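3.2 What the duty boards can and cannot tell us

We came to the Rurham duty boards by a roundabout way. The original plan for this paper was to work from timetables alone, as most writers on provincial bus history have done, and it was Mircea Neagu who kept nudging us (kindly, but he did keep at it) to look at what the crews had been asked to do on the ground. A timetable shows what the public was promised. A duty board shows who was meant to be sitting in the cab at ten past five in the morning, where that driver would take a meal break, and which bus would be handed over to whom at the Binwood turning circle. Once we had spent a few afternoons with the boards, it was hard to go back to reading the timetables by themselves.

The surviving set covers the garage at Camenzind Street from the opening of the Clito estate extension to the withdrawal of the last half-cab double-deckers. It is a good set, though we would be fibbing if we said it was complete. Two winters are missing entirely, and the Sunday sheets for the whole of the early period seem to have been kept somewhere else, if they were kept at all. Lucian Vasiliu has suggested to us that Sunday work was written up in pencil on the back of the Saturday board and rubbed out each week, and the gray smudges on several of the Saturday sheets do make us inclined to believe him.

Each board lists the running number, the signing-on time, the relief point and the finishing time, with a last column for remarks. We transcribed all of these into a single table, keeping the original spelling of stops even where it wandered (Binwood appears as Binnwood and, in one clerk's hand, as Bin Wd). Where two boards disagreed about the same duty, we took the later one and noted the earlier in the margin. Szymon Malinowski checked a sample of 500 duties against the printed timetables of the same month, and we are grateful to him for his patience, as the type in the old booklets is very small indeed.

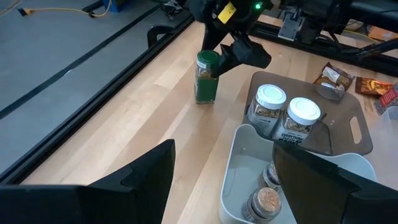
Figure 2

3.3 Relief points and the Binwood problem

Readers who know the town will remember that the number 5 climbed out of the market place, went around by the hospital and ended at Binwood, a long way from the garage. For years the crews changed over at the hospital gates, a sensible enough spot with a shelter and, by all accounts, a very good tea stall. When the Clito extension opened, the relief point was moved out to Binwood itself, and from that point on the boards begin to show something rather odd. Drivers were being signed on at Camenzind Street and then allowed time to travel out as passengers before their working day had properly begun.

On paper this looks wasteful, and earlier accounts have treated it as plain bad scheduling. We think there is a kinder reading. The estate road had been laid out with no place for a bus to stand, so a vehicle waiting for its relief at any point between the hospital and the terminus would have held up everything behind it. At Binwood there was a proper circle, wide enough for a second bus to pass. The schedules office seems to have decided that it was better to pay a driver for riding than to have a bus stuck on the hill with its flashers going and the whole evening service bunching up at its back.

The travel allowance varied a good deal. In the first summer schedule it was set very tightly, and the remarks column for June has a run of entries reading simply "late relief," sometimes underlined. By the next schedule the allowance had been loosened and those entries become rare, although they do come back on market afternoons. We do not want to lean too heavily on remarks written by hand at the end of a long shift, but the pattern is steady enough that we feel comfortable calling it a pattern.

The vehicles themselves matter here as well. The older buses had been limited to 60 passengers, and the clerks were plainly worried about riding staff taking seats on the busiest outbound trips. One note, signed only with initials, asks that relief crews "stand if full and be pleasant about it." Makis Tsolakis, whose study of tram crews in the same district has been a steady companion to ours, found much the same instruction in the tramway rule book, so it may be that the buses had simply inherited it along with the route.

3.4 Comparison with the tramway boards

The tram duties were laid out on quite different lines, and it took us some while to find a fair way of setting them beside the bus work. A tram crew stayed together for the whole of the shift, motorman and conductor both, while on the buses the two could be relieved separately. Veronika Grabner's earlier transcription treats the pair as one duty, and we have followed her for the tramway years so that her figures can still be used beside our own.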